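Toko Opens a Shared Laundry Room on the Ground Floor of the Adugna Building

FOR IMMEDIATE RELEASE
February 24, 2026

Hi everyone, Sumeya Mamo here from Toko. I've been bugging half the neighborhood with hints about this since December, so I'm very happy to finally put it in writing: our shared laundry room is open! It's on the ground floor of the Adugna building, through the green side door past the bike racks, and anyone who lives in the building or on the two streets behind it can sign up.

If you've rented around here for any length of time you know the drill. You fill a bag, you carry it up the hill to Drastell Street, you find every machine taken, and you carry it home again. I did that for 6 years. Last winter I started asking people what they'd use the old storage room for if it were cleared out, and laundry came up so often that I stopped asking.

Clearing it out was its own adventure (so many paint cans). Dastel, the plumbing outfit from across the canal, ran the new water lines and put in a proper floor drain. They spent $3000 of our budget and not a penny more, and they came back on their own time to fix a tap I'd been grumbling about. Thank you, Dastel!

A few things about how it works. You book a slot online or on the paper sheet inside the door. A slot is 2 hours, which is plenty for a normal wash with time left over to fold on the long counter. There are 26 slots a week to start with, and we'll add evenings if people want them. Please bring your own detergent, and go easy on it. I used to pour in a capful and a half every time, and all I got for it was stiff towels.

Jayanthi Pillai is looking after the schedule and the sign-ups, and she's also the one who wrote the house rules. I asked her for a line for this release and she gave me this: "Check your pockets, then check them again. I have washed a whole pack of tissues and I was picking bits off my black sweater for a week." 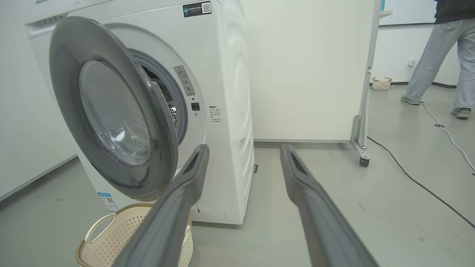 My own pet subject is what you do after the wash. Please leave the door of the machine wide open when you go. A front loader that gets shut up damp will start to smell, and the rubber gasket is where it begins, so run a dry cloth around the folds before you leave. Pull the detergent drawer out a little too. The filter is ours to deal with, so leave that round cover in the bottom corner alone, please! If something small has gone missing in the wash, leave Jayanthi a note and we'll look for it there.

Sneakers are fine in a mesh bag. Pet blankets are fine if you shake them outside first. Anything with paint or motor oil on it has to stay home, sorry.

Sign-up is free for residents for the first month, and after that you pay per wash. The price list is on the door and on the Toko page. If you'd like a quick tour, or you write for a local paper or newsletter and want to come by, send me a message through the Toko contact form and I'll put the kettle on.

Press contact: Sumeya Mamo, Toko
Bookings and sign-ups: Jayanthi Pillai, Toko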